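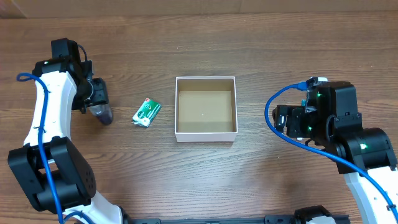
Search tips Enter keyword Go

Rings, rims and other table troubles

Every wooden table starts life as furniture and ends up as a record of who was told to use a coaster. Mine has been telling on the family for years, so most of what follows was learnt by doing the wrong thing first.

White rings. A pale ring means moisture has got into the finish. Leave it alone overnight, as half of them fade without any help from you. If it's still there at breakfast, lay a clean cotton cloth over it and press with a barely warm iron, no steam, for a few seconds at a time. Lift and look. Going off to answer the door is how you get a second mark, shaped like an iron.

Plain white toothpaste will shift a stubborn one. It's a very mild abrasive, so put a dab on a damp cloth and rub with the grain for 60 seconds, then wipe off and dry.

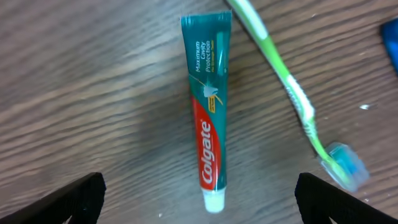 Stop if the shine starts to go before the mark does – you are now sanding, slowly, with mint. Gels are no use for this, and the whitening sorts can be too harsh. Try it underneath first, where only the dog will judge you.

Black rings. These have gone through the finish and into the wood, and no amount of rubbing will reach them. Buy a larger fruit bowl.

Sticky patches. Usually old polish, put on over older polish by someone who meant well. Two drops of washing-up liquid in warm water, a cloth wrung out until it complains, then a dry one straight after. You may need to do it three times. Edith Flores swears by cold tea, and her sideboard is nicer than mine, so I keep quiet.

Wax. I do mine once a year, in May, with the windows open. Use less than you think, wait until it hazes, and buff until your arm has had enough. If you can write your name in it, you've used the lot.

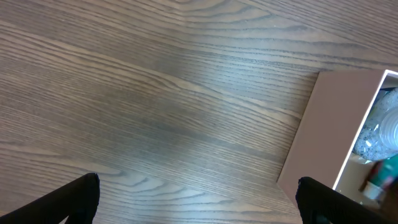
Prasanna Weerasinghe writes that once a year is far too often, that hers was last waxed when she bought it, and that a dry duster has done the job ever since. She also wants it known that mayonnaise took out a white ring overnight where the iron did nothing. I've tried the mayonnaise. It does work, though the table smelt of sandwiches until the weekend.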